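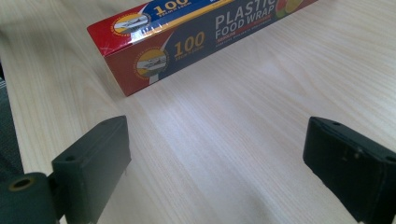 Chapter 6
Wraps, Films and Foils

Learning goals

When you finish this chapter you should be able to:
explain why plastic wrap sticks to a glass bowl and sulks on a wooden one
choose a covering for a given food and a given length of storage
read a wrap carton for the facts that matter and skip the rest
work out the cost of a wrap per use
tear off a sheet in one piece, most of the time

Key terms: cling, barrier, permeability, headspace, cutter edge, overwrap

6.1 The box on the table

Every kitchen has a drawer that will not quite close, and in most of them the culprit is long, thin and made of cardboard. Food wrap gets less respect than any other tool in the room. People will spend an afternoon comparing knives and then buy whichever wrap is nearest the checkout. They will use it daily for years without reading a word on the carton beyond the biggest ones.

The carton at the head of this chapter makes those biggest ones hard to miss. It says PLASTIC in large white capitals, FOOD WRAP in smaller letters underneath, and 100 in yellow, in case you came for a number. The 100 appears a second time on the top face. Below the product name runs a line of print much too small for anyone holding a bowl of soup. This is the usual order of things on packaging, and you should get used to it, as a good part of section 6.4 is spent on small print.

A large number on a wrap carton may stand for square feet, feet or meters, depending on the maker and the country. These are very different amounts of plastic. A shopper who compares two numbers without comparing their units has learned only which number is bigger.

6.2 A short history of covering things up

Before there was film there were plates. A plate upside down on a bowl is still a perfectly good cover, and it has the advantage of being a plate again afterward. Cooks also used damp cloths, waxed paper, a layer of melted fat, and the cellar. Each of these did part of the job. A cloth kept flies off but let the food dry out. Fat sealed a pot of meat beautifully until the first person wanted a spoonful.

Plastic film changed two things. It let the cook see what was under the cover, and it kept moisture in without needing a lid of the right size. The second was the bigger gift. Anyone who has tried to match a stack of lids to a stack of containers knows that the two populations drift apart over time and never meet again.

Film also brought a new problem, which was film. It stuck to itself, to the hand and to the edge of the box, and it tore along any line except the one intended. Makers have been adjusting cartons ever since. Some now have a sliding cutter, some a sticky strip to hold the loose end, and some a pair of tabs at the ends that push in to stop the roll from leaping out. The tabs are often overlooked. Check your box at home before reading on.

6.3 What a cover has to do

A food cover has four jobs, and no cover does all of them equally well.

Keeping water in. Bread goes leathery and cut cheese cracks when moisture leaves. Most plastic films are good at this. Loose foil is less good, and a paper towel is no good at all.

Keeping air out. This is a separate matter from water. A film may hold moisture well and still let oxygen through slowly, and we call this property permeability. It explains why half an avocado can turn brown under a cover that looks airtight. Pressing the film right down onto the cut surface helps more than stretching it neatly over the bowl, because it removes the headspace, the pocket of air between food and cover.

Keeping smells where they belong. Onion travels. So does fish. Butter receives whatever they send.

Staying put. A cover that slides off in the refrigerator has done none of the first three jobs. Film clings best to smooth, dry, hard surfaces such as glass and glazed china. It clings poorly to wood, to some plastics, and to any rim with gravy on it. Wipe the rim.

Case study: The Bunbridge lunchroom

Mohandas Joseph ran the kitchen at the Bunbridge school for eleven winters and kept a notebook of everything the kitchen threw away. In December of his third year he noticed that the food going into the trash was mostly food that had been covered. The salads had been wrapped while still warm and had gone limp in their own steam. The sandwiches had been wrapped so loosely that the corners curled.

He changed two habits. Cooked food had to cool in shallow trays in the refrigerator, and was wrapped only once it was cold. Sandwiches were wrapped tightly and one at a time. He made no change to the brand of film, although he had opinions about it and wrote them down. At the end of the following term the kitchen had used 368 more feet of wrap than in the term before, and the notebook shows 900 fewer wasted portions.

His closing entry for the year reads, in full: "More wrap, less bin. Still cannot find the end of the roll."

Think about it. The Bunbridge kitchen used more plastic and wasted less food. Which would you count as the greater saving? What else would you want to know before deciding?

6.4 Reading the carton

When you pick up a carton, look for the following, in this order.

Length and width, with units. If only an area is given, divide it by the width to find how far the roll will go. A narrow roll is a false bargain if your bowls are wide and you end up using two strips with a gap in the middle.

Heat advice. Some films may be used in a microwave and some may not. Those that may will generally need to be kept from touching the food and vented at one corner. No ordinary kitchen film belongs in a hot oven, whatever your uncle did that one time.

Food advice. Certain films are not meant to touch very fatty foods. Where this applies, it will be in the smallest type available.

The pictures. Cartons tend to carry fruit in cheerful colors. Enjoy it and move on. It tells you nothing about the film.

6.5 Working out cost per use

Price per roll is a poor guide. A better one is price per cover, and the sum is short. Measure how much film you pull for your usual bowl, divide the length of the roll by that amount, and divide the price by the result.

Suppose the Zimine Kitchen Roll is 60 feet long and you pull a foot and a half each time. You will get 40 covers from it. Now suppose the Hegde catering roll is 3,058 feet long and costs a good deal more. It will almost certainly win on price per cover, and it will also be in your cupboard when your children leave home. Storage is a cost too, though it never shows up on the receipt.

Remember to allow for spoiled sheets. The beginner may lose up to one sheet in five to folding, clinging and bad language. Activity 6A will bring this down.

Activity 6A: The clean tear

You will need a carton of food wrap, a clear table and a dry bowl.

1. Set the carton on the table with the cutter edge facing the way its maker intended. If there are end tabs, push them in.
2. Draw the film out with both hands, keeping it level. Pull a little more than you think you need.
3. Hold the carton lid closed with one thumb at the center.
4. Tear from one end toward the other with a firm, quick movement. Do not saw.
5. Carry the sheet by its corners to the bowl, lay the far edge down first and bring the near edge toward you.
6. Repeat with a longer sheet. Record in your workbook where each tear went wrong.

Keep your failed sheets flat. You will need them for the cling test in section 6.6, where we compare glass, wood and the Rovano steel bowl from Chapter 4.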